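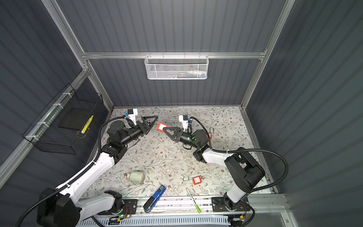 Zoia Sydorenko said the padlocks were the part she would have left out. Too many ways to hold one wrong, she told us, and with two grippers you can get it wrong on both sides. The group at Skivthorpe went ahead with them, and most of our visit on May 2, 2025 was spent on what they learned.

The lab is on the ground floor, past the machine shop. You sign in, leave your bag on a shelf and go through to a long room with the cells along one side. Each cell has dark corrugated walls and a white tabletop, and two arms reach in from the front corners. The one we spent the most time at had a leafy print on the table, green vines with small brown flowers. The prints are changed between sessions so that the learned policy does not get used to one background.

The method is called Tendstead. A person first teaches a task by driving both arms, and the recordings are used to train a policy in the ordinary way. The change comes after that. The policy runs on its own and a person watches. When it starts to go wrong the person takes over, but only for the few seconds needed to get back to a good position, and then hands control back. Only those short corrections are added to the training set. The rest of the run is thrown away.

I asked why they throw away the good parts. The answer was that they had tried keeping them. The policy became very sure of itself in the easy stretches and no better at the grasp. With corrections alone, the training set fills up with the moments where the two grippers are close together and one has to give something to the other.

Each wrist carries its own small camera, mounted above the gripper. This matters for handovers, where an arm can easily get between an overhead camera and the object. During our visit the right gripper had a red-orange padlock and the left one was open across from it. A second padlock was on the table with a long U-shaped shackle next to it. The stapler, the pen and the jar lying on its side were in there as well. They leave other objects on the table on purpose – a policy trained on a clear table tends to reach for whatever is there.

The result they showed us was for the handover task. Each version of the policy gets 100 trials, with the objects moved by hand before every one. After 7 rounds of corrections, the failures that remained were mostly of one kind: the receiving gripper closed too early and pushed the lock out of line. They had a chart of this on the wall, by round. The curve drops quickly at first and then goes nearly flat. They do not yet know if more rounds would help or if the camera view is the limit.

A visitor from Undia asked about operators. It does matter who does the correcting. Some people step in early and some wait until the lock is almost dropped, and the late corrections were more useful in training. The group wrote a one-page guide for operators in March and is now repeating the comparison with everyone following it.

Maksymiv, the second project in the room, uses the same cells for sorting. We had ten minutes there and saw only the start of a run, so I will not say much about it. It shares the recording software, and the plan is to try the correction method on it next.

Practical notes for anyone going: the tour takes most of a morning and there is a lot of standing. Questions are welcome at the cells but not while someone is driving the arms. Parking is behind the building, and the side door is the one that gets answered.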